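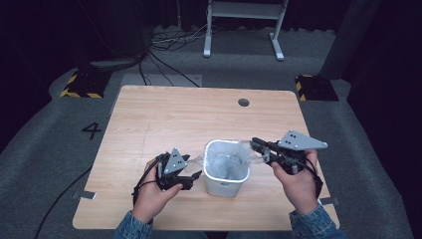
Station 4, liner task, both hand grippers at the bin.

25 November 2024

Bag liner day, part two. I said last time I'd write things down while they were fresh instead of trying to rebuild it all from the file names, so this is me being good, with coffee.

The task as it stands in the Tinska task list is "fit liner in small bin." It sounds like nothing. You do it at home every week without looking. But try doing it with two fingers on each side and no feeling in any of them, and you start to respect your own thumbs! The clear bags are the worst of the lot because they crumple up, they catch the light, and half the time I can't tell which layer I've got hold of until I pull and the wrong one comes.

Recorded 44 demonstrations today. Kept all of them on disk for now, but I've marked 9 as bad in the sheet and would be happy if whoever does the next training run leaves those out. Most of the bad ones are the same mistake: I pinch both layers of the bag at the mouth, pull outward, and the whole thing lifts clean out of the bin. I can fix it mid-demo and sometimes I did, but the recovery is messy and I don't think we want the policy learning to yank the bag out first as if it were a step. (Or do we? The recovery ones are labeled separately, so the question can wait.)

What works for me, for the record:

Left gripper goes first and just holds. Close on the rim side of the bag, low, then leave it alone. All the moving should be in the right hand. When I let both hands move at once the bin walks across the table and I end up chasing it.

Right gripper goes in open, closes on a single fold, comes up and over the rim, then down the outside. Let go low. If you let go right at the rim the bag springs back in and you get to do it all over again.

Go slower than you want to. I timed a few early ones and I was rushing, and you can see it in the trajectories, they're all little jerks. By the afternoon I had settled at some 16 seconds per demo and the curves look a lot calmer. 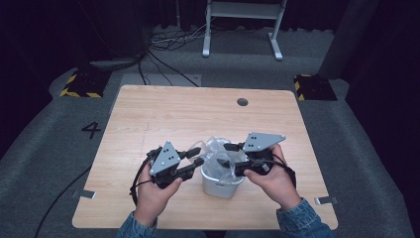
Which brings me to the tracking. The plates on top of the grippers need to stay in view, and my habit is to roll my right wrist outward when I reach down into the bag. Fine for me, bad for the pose estimate. I had a handful this morning where the right hand pose jumped and then came back. I've started keeping my elbow further out and that mostly cures it, though my shoulder has opinions by the end of the hour. If anyone has a better posture please come and show me, I mean it.

Cables. I've been letting the left one hang down beside my hand and the right one go round my wrist, and I'm still not sure about the right one. It doesn't drag on the bag that way, but when I turn my hand it tugs a bit and I can feel myself correcting for it. I'd like to try a longer lead with a clip at the elbow. Trateck quoted us on a softer cable a while back and I never followed up, so that's on me. Will write to them this week.

Also, sleeves! I wore the denim jacket again and didn't think about it until I was well into the set. I don't expect it to matter much, but if every liner demo has the same blue cuffs in it, we should at least have a second person in different clothes before we call the set done. Same goes for hands. Mine are the only ones in there so far.

Small things while I remember them:

The grippers squeak on closing if you squeeze past the stop. Not harmful as far as I can tell, but I noticed I was doing it whenever I was unsure I had the bag, so it makes a decent "you're guessing" alarm.

Bin start position. I've been putting it back by eye after each demo, and by eye means nearly the same place every time. For the next set I want to shift it on purpose, further left, further right, closer to me, turned a bit. The Hirano set did this from the start and replay was much less fussy about where things stood.

Bags go soft after a lot of handling. A new one is stiff and crackly and holds its shape, and an old one just slumps. I swapped to a fresh bag after every 4 demos for the second half of the day, and didn't swap at all in the first half, so there's a split in the data that you should know about. It's noted in the sheet under "bag."

The gripper width reading on the left drifted a little over lunch. Re-zeroed it and it held. Please zero both before you start, even if the last person swears they did it.

I ran one replay on the arms at the end just to see, using a demo from the calm part of the afternoon. The left hold was good. The right came in too high, closed on air, and then very carefully folded nothing over the rim. I laughed out loud. My guess is the height offset from the old finger length is still sitting in the config, as we changed the fingers and I don't remember anyone changing the number. I'll check before I blame the demo.

Still to do before December:

Second operator on the liner task, different clothes.
Moved and turned bin positions.
Fix the finger length in the config, replay the same demo again.
Opaque bags. Sirno said they could send a roll of the white ones, which should be easier to see but may hide the rim completely, so I'm curious.
Decide on the recovery demos, in or out.

Data is copied to the shared drive under today's folder, sheet included. Grippers are on the charger. I left the bag roll in the top drawer, and please don't use it for sandwiches, there aren't many left.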